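Gripper Comparison Program -- Frequently Asked Questions

Which grippers may be tried?
The Trilitz laboratory lends two hand-held models, the Lesley and the Demissie. Each loan lasts 4 days.

Are the finger pads replaced between loans?
Pads are replaced on request. Marks and scuffs do not affect eligibility for a loan -- torn pads should be reported.

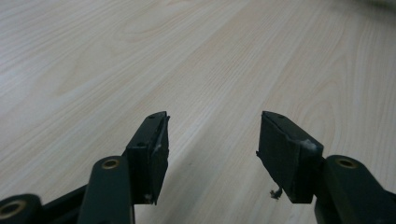 Finger pads open over a wood-grain surface.

May I use my own controller?
Yes, if it has been approved in writing. Requests go to Marion Moncrieff, Skirham Building, extension 1543.

Will the results be published?
Results are shared with participants each August.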